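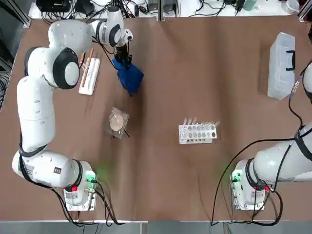
How to Dye Cotton Napkins With Indigo at Home

May 14, 2025

If you have never pulled a piece of cloth out of an indigo vat and watched it go from yellow-green to blue in the open air, you are in for such a treat! I've been doing this in my garage every August for years and I still call people out to look.

These instructions use a pre-reduced indigo kit, the kind that comes with the dye, soda ash and reducing agent in separate packets. Mine is from Lodico. Other kits work the same way, but go by the amounts on your own packets if they differ from mine.

What you need

A 5-gallon bucket with a lid
Cotton napkins, white or natural
Rubber gloves that reach past the wrist
A long stick for stirring (one you'll never cook with again)
Rubber bands
A clothesline or drying rack
Plenty of old newspaper or a drop cloth

Wash the fabric first

New cotton has a finish on it that keeps dye out. Wash the napkins in hot water with a little plain detergent and skip the fabric softener completely. Leave them wet, or soak them again before you start. Dry cloth takes the dye in patches.

Fold and tie

My favorite is the simplest: fold the napkin like an accordion, fold the strip like an accordion the other way, and put on two rubber bands, tight. You get a soft windowpane pattern, and every single one comes out different. For circles, pinch the middle, pull it up into a point and band it every inch or so.

Mix the vat

Fill the bucket with warm tap water, leaving a few inches at the top. Add the indigo and stir. Add the other two packets and stir slowly in one direction, dragging the stick along the side as you lift it out so you don't splash. Air is the enemy at this stage. Put on the lid and wait an hour.

When you open it there should be a coppery skin and some foam on top (we call it the flower), and the liquid underneath should look yellow-green. If it's blue all the way down, cover it and give it another half hour.

Dip

Gloves on! Push the foam aside, squeeze the napkin in your fist and lower it in gently. Keep it under for two minutes without letting it rest on the bottom. Squeeze it again just under the surface, lift it out, and watch it turn. Let it sit in the air for 20 minutes before the next dip. One dip gives a denim blue, and four or five get you close to navy. It dries a good bit lighter, so go darker than you think you want.

Rinse and finish

Rinse in cool water with the bands still on, then take them off and rinse until the water is clear. Wash by themselves the first couple of times.

The vat keeps for several days with the lid on, so grab some old pillowcases while you're at it.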